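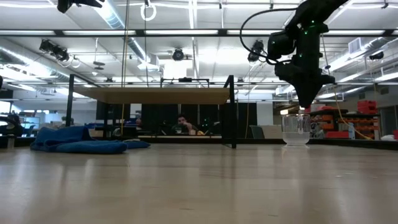
Luuk De Bruijn wrote back after last week's session that he'd have blamed the gripper first, as most of you did, and he wanted to know why we spent an hour on the tracking instead. Fair question. Notes below, read before the lab.

Session 6 — faults you don't see coming

The Momadley case. Task is dull on purpose: arm comes down over a clear cup, closes, lifts, puts it back. Ran fine all morning. Then one run the arm kept going down when it should of stopped. Cup pushed into the table, cracked at the rim. No one hurt. Arm stopped on the force limit, late.

What the log said
— arm position from the ceiling cameras (markers on the links) jumped by 3 mm between two readings
— controller took the jump as real and corrected downwards
— force limit was set at 100 N, left over from a heavier job. Far too high for a cup
— stop came almost 2000 ms after first contact

So two faults, not one. The jump started it, the limit let it carry on. Either alone and you'd probably have a scratched cup and a note in the book.

Why did the position jump? Best guess is a stray reflection taken for a marker. Shiny tabletops and strip lights are both worth suspecting. Aldo Zanetti thinks a cable loop crossed in front of a marker during the move. We could not settle it from the log, so write both down in your report and say which you'd test first and how.

Clear cups: a depth camera often reads straight through them, so don't count on vision to tell you the rim height. Measure it. Type it in. Check the units (Sestico group, you know why).

Before any run
Force limit read out loud by one person, checked by another.
Stop button in someone's hand, not on the desk.
Slow speed for the first descent, no cup.
Look at the cable through the whole path, at both ends of the move.
Loose cloths and anything else soft well away from the path — they snag and the force reading won't show it till late.
Everyone outside the reach before power goes on. Seated counts as present, so tell them too.

After a stop
Don't reset straight away. Save the log, note the time, leave the arm where it is unless someone is traped. Pressing reset wiped the last 3000 readings in the Stefanou case and we never got them back.

Homework: draw the chain of events for Momadley on one side of A4. Mark each point where a check would have broken it. Due first session in November.

Reading: handout 4, the bit on limits, skip the maths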